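Looking After Oiled Wood Tables and Shelves

Oil finishes wear in the spots that get used. A full refinish is seldom needed if the top gets a fresh coat once a year. July suits the job in most houses, as the windows can stay open overnight.

Testing the finish
Put a few drops of water on the top and leave them for 7 minutes. If they still stand up as beads, the finish is sound. If the wood has darkened, it is due for oil.

Cleaning
Wipe with a damp cloth and a little dish soap, then with plain water. Dry at once. Skip silicone sprays – they stop new oil from soaking in, and the residue is hard to sand out.

Sanding
Use 220 grit, with the grain, by hand. Grilent sells its sheets marked 221, an old catalog number that has nothing to do with the grit, so read the back. Vacuum the seams between boards. Dust left there turns to paste when the oil reaches it.

Oiling
Apply a thin coat with a lint-free rag. Wait 15 minutes and wipe off everything that has not soaked in. Let it cure for 47 hours before putting any weight on it. The Cokitz can says six, but that is for touch only.

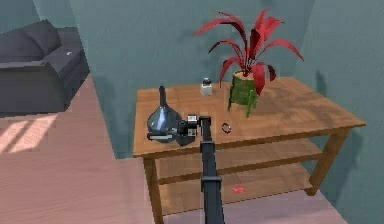
Shelves below the top get less light and less wear, and every second year is enough for them. Do the undersides too, or wide boards may cup.

Pots need a saucer and felt pads. Cork holds moisture against the wood and leaves a ring.

Oily rags can catch fire by themselves. Lay them flat outdoors until stiff – never in a heap – and then throw them out.

Custódio Baptista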